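Re: [fedon-travel] Off-season week in Hendevau, worth the ferry?
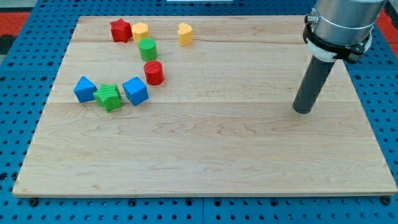
Page last changed: 05/09/2025

Xiomara Obi wrote:

> We did five nights in Hendevau in December and I can't say enough good things
> about it. The whole harbor front was ours. The ferry from Elberg takes two
> hours, you walk off and the hotels are right there, and every room we looked
> at had a sea view. Rates were half of summer. The lady at the visitor desk
> said 600 people live there all year, so it never really shuts down. If
> anyone on the list is on the fence, go. You don't need a car and you don't
> need to book ahead.

Xiomara, I'm glad you had a good time, but I'd hate for someone to plan a trip off that last sentence.

I've been over twice outside the summer, and both times "the whole harbor front was ours" meant the whole harbor front was closed. I counted on getting dinner near the landing. The fish place had its chairs stacked and a note on the door giving a phone number, which rang and rang. The bakery up the hill was open until noon. I ate crackers and a can of soup from the gas station, heated on a hot plate I was probably not supposed to have in the room.

About the 600. Does that include the people on the mainland side of the channel? The township line runs across the water, and the number on the welcome sign has always looked to me like a township number. I'd believe half that many on the island itself after the leaves are down. I'm willing to be corrected by anyone who has seen a real count.

The two-hour crossing is the printed time. On my second trip we sat outside the breakwater waiting for the wind to let up and tied up long after dark. The captain was very nice about it. The last shuttle had left, so "you don't need a car" turned into a long walk with a suitcase on a road with no shoulder. Which hotel were you in? If it was the one right at the dock, then fine, I can see how you'd never notice.

As for half price, half of what? The summer rate they post on the board in the lobby isn't one I have ever heard of anybody paying. I paid $64 a night the first time, thought it was a steal, and then found the heat was a space heater on a timer that quit after 8 hours. The second time they wanted a linen fee on top, plus a "harbor fee" the clerk couldn't explain to me.

And sea view. My room had one if you stood in the tub.

I don't want to run the place down. The walk out to the north point is as good as anything on this coast, and with no one else on it I'd call it better. I saw more ducks than I could name. The little boat museum let me in on a day it was supposed to be closed, and the man there talked to me about caulking for most of an hour. I'd go back for those things. I would also bring groceries, call the hotel and get a person to say the words "yes, we are open that night," and keep a spare day at the end in case the boat doesn't run.

Does anyone know if the Elberg office still refunds you when they cancel for weather? They gave me a voucher, good for one season, and I never got to use it.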